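Illau Curved Desk, White: Five Months On

I bought the Illau in May, during the week when our office decided that desks with corners were holding us back. Haf Sayce had seen a curved one at a client's place and came home converted. Curves, she said, make people talk to each other. I've since heard a great deal of talk, most of it about whose charger that is.

Let's start with what's good. It's long and it's white, and it came from Ruddale in three crates with every bolt in a labeled bag, which I appreciated more than anything else that happened that month. Tomos Voyle and I put it together in an afternoon. The sections pull up tight, and you can run your hand over the joins without catching a fingernail. It doesn't wobble either. Iolo Hopkin types like he's tenderizing meat, and my coffee on the far side stays put.

The finish wipes clean. Ballpoint takes a bit of rubbing, and one ring from a mug of beet soup (Mererid, you know what you did) needed baking soda and two days of mutual silence.

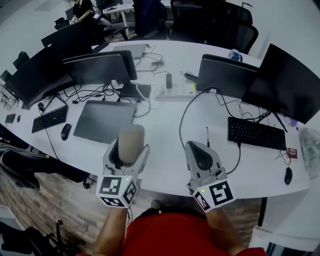

Now, cables. The Illau has no grommets, no tray underneath, no little trapdoor, nothing. For $600 I'd have settled for a hole. Everything with a plug ends up on top, so the middle of the desk belongs to the power strip, and black cords on a white surface show up about as well as ants on a wedding cake. Ruddale will sell you a clip-on tray for another $50. It's made for straight desks. I know this now, and they were quite nice about the refund.

The curve is also hard on monitors. Square one up to your chair and its back ends up in somebody else's view. Eirlys Eynon has spent the summer facing the rear of mine and says she's grown fond of the vents. Keyboards never sit quite parallel to the edge, which bothered me for a week and then stopped.

Would I buy it again? Probably, with the power sorted out beforehand and a firm rule about laptops going home at night. 3 stars out of 5, and it would be four with the hole.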